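Notebook, adhesives bench, Prurnby
28 June 2019

Peel tests on the starch paste, batch 4, against the Produra ready-mixed. Strips cut from the Lesham lining paper, all along the grain this time. Last week's were mixed and I have struck those results out. Paste cooked at the usual ratio, sieved once, left covered overnight.

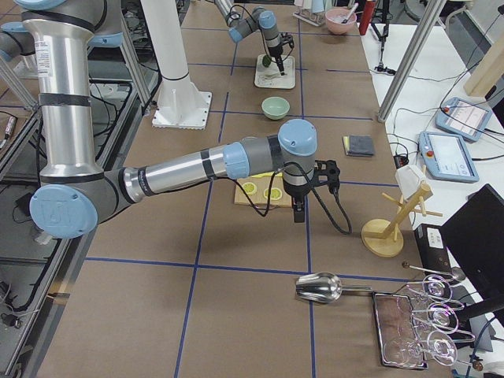
Does the paste need thinning before it goes on lining paper?
Only if it drags under the brush; batch 4 went on as it came from the sieve, and a spoonful of water per jar would be the most I'd add.

Pressing: boards and blotters, 200 g weight on each strip, changed blotters twice. The strips nearest the window cockled at one end. Moved the rest to the inner shelf and they came out flat.
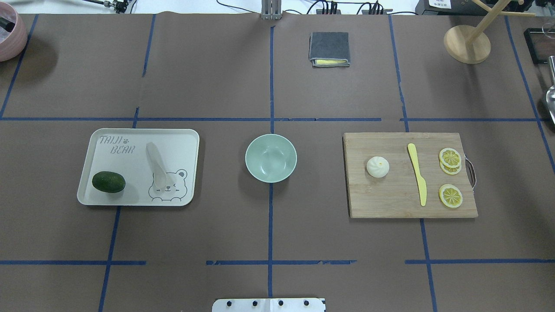

The Produra strips grab faster but leave a shine where the paste squeezes out. Wiping it back with a damp sponge lifts the paper surface, so better to put less on. Peel was clean at the join on the Produra and tore into the paper on batch 4, which is what we want for the map linings — less so for anything that must come off again. 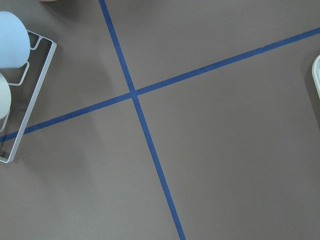

Stock: the Wallin scales read 696 g of dry starch left in the tin. Enough for the repeat set but not for the August job. Reorder, same grade. The old tin label gives the wrong grade, ignore it.

Humidity log has a gap overnight — paper roll ran out. New roll fitted, clock reset.

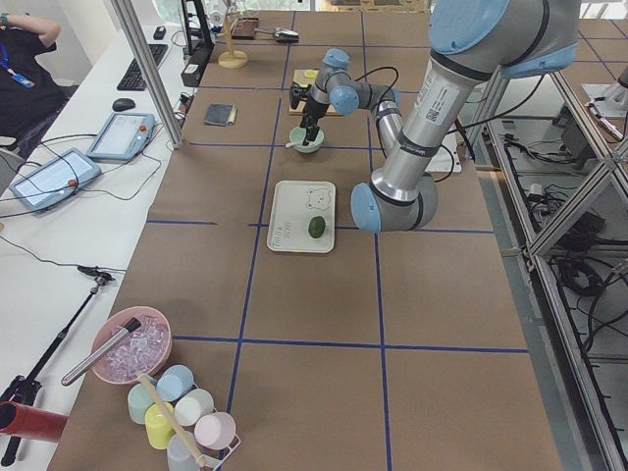
Repeat set to be cut across the grain, same weight, same shelf. Keep two strips back unpressed. If the cockling shows again on the inner shelf it is the paper and we ask Lesham for a sample from another roll.

Brushes washed, sieve still soaking.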